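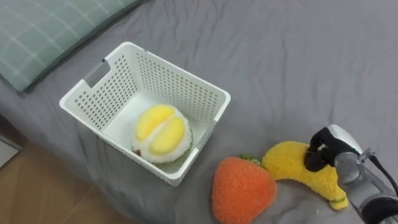 1. Status against the work plan

Tondport, progress report to the Ellolis program office, covering work through February. Work package 3: operating rules and recording practice for household manipulation trials.

The target for this period was 3902 logged episodes of the soft-goods tidying task. The log holds 3834 that meet the acceptance rules in section 3. The shortfall is carried into the next period and does not change the end date of the work package. No change to the budget is requested.

Draft B of the Ackah working rules was put into use at the start of the period and replaces Draft A in full. Draft A had been written for bench work on a rigid table and said nothing on bedding, pillows or other surfaces that give under load. Draft B has 9 rules. Six are unchanged in substance, two were rewritten and one is new.

2. Changes to the working rules

Rule 2 (approach height). The hand must come in from above the object and clear the rim of any container on the way. Draft A set a fixed height above the table. A mattress has no single height, so Draft B sets clearance from the highest point of the container or object along the path. The operator confirms this in the planner before the first episode of each session.

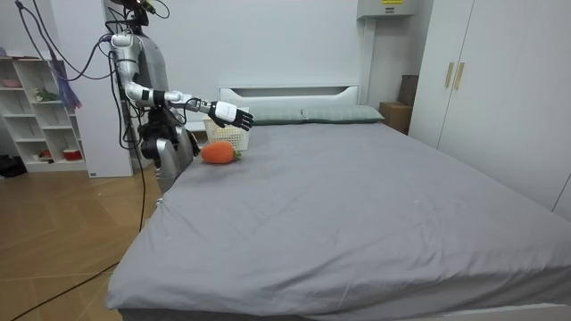
Rule 4 (standing position) was rewritten after review. The base is parked beside the bed at the head end and stays there for the whole session. If the basket cannot be reached from that position, the basket is moved. Moving the base partway through a session ends that session, and a new calibration record is opened. Two sessions in the early part of the period were split for this reason.

Rule 7 (cables) is new. Any cable crossing the floor must run on the side of the bed where the robot stands, and the opposite side is kept as the walking route for staff. The route is checked at session start and after every break. Draft B does not require cable covers. The safety reviewer has asked for them, and the request is open (see section 5).

The remaining rules cover the stop button, staff distance, speed limits, object inspection, session length and handover. These are carried over with small wording changes. "Operator" now means the person holding the stop button and no one else. In Draft A the word was used for two roles, which made three incident notes hard to read.

3. Recording and acceptance

An episode is accepted when it has a complete joint log, video from each assigned camera and an outcome label entered before the next episode begins. Labels entered later are kept but marked, and do not count toward the target. Failed grasps are accepted on the same terms as successful ones. The earlier habit of dropping failures at the operator's discretion has been stopped. 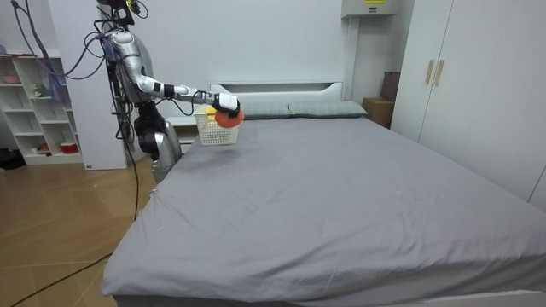 Release into the basket is labeled separately from the grasp. An object that catches on the rim and then falls in is recorded as a release with contact. An object that lands outside is recorded as a miss and stays where it fell until the label is saved. Labelers reported that this distinction was hard to apply from one view, so the rule now calls for the head view to be checked whenever the fixed view is blocked by the hand or forearm.

Files are grouped into blocks of 1000 episodes for audit. One block was audited in full during the period. The errors found were mostly missing object names and were corrected from video. Audit of the next block has started.

4. Layout control

Object positions vary between episodes by design. Furniture positions do not. Pillows, bed and wardrobe are checked against the reference layout at session start. The basket has several approved positions, on the mattress and beside it, and the position used must be entered in the session header. Sessions with no basket position in the header are held back until the field has been filled in from video.
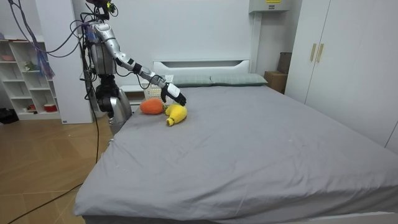 Figure 4. Hand over the plush banana, with the carrot alongside and the basket on the nightstand.

5. Open items

Cable covers: decision due from the safety reviewer. Tondport will add them to Rule 7 if required.

Hellska export format: the converter handles joint logs but drops the contact flag on release. A fix is being tested. Until it is in place, delivered files include the flag in a separate table.

Draft C: comments on Draft B are being collected from operators and labelers. Rules 2 and 4 have drawn the most comments, chiefly on wording. Draft C will go to the program office for review before it is put into use.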